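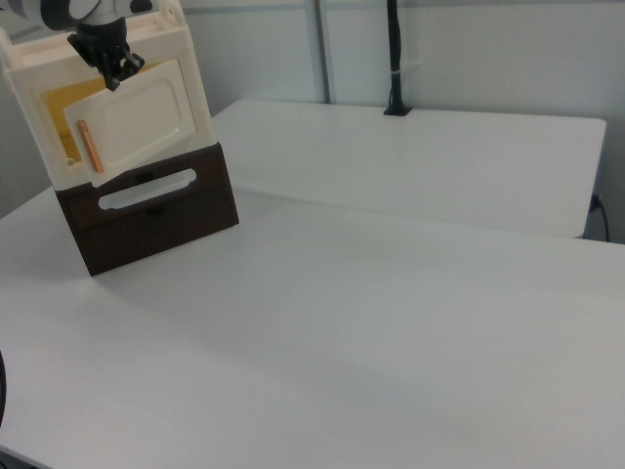 Patience matters more than steady hands, according to one of the trainers at Wainwright, who says most newcomers rush the first pull on a door and then have to start the whole thing over. That was the friendly warning given to all of us who stopped by the Grumer workshop this month, where a small crew has been teaching a robot arm to open and close the door of a little toy-sized oven by steering it from a set of hand controls.

The work goes one try at a time, and it is slower than you might think (and a good deal more fun to watch than it sounds!). A person moves the controls, the arm follows along, and every motion is saved so that the software, called Titico, can learn from it later on. The crew has 507 good tries saved so far and would dearly like to reach 1,000 before the end of September, when the whole collection goes over to their partners at Darska for training.

Two people share the controls, trading places whenever one of them gets tired, and both say the drawer underneath will be next once the door is done. Wainwright is also opening the workshop to neighbors who would like to try steering the arm for themselves, and no experience is needed, only a little time and a willingness to go slowly. Sign-up sheets are at the front desk.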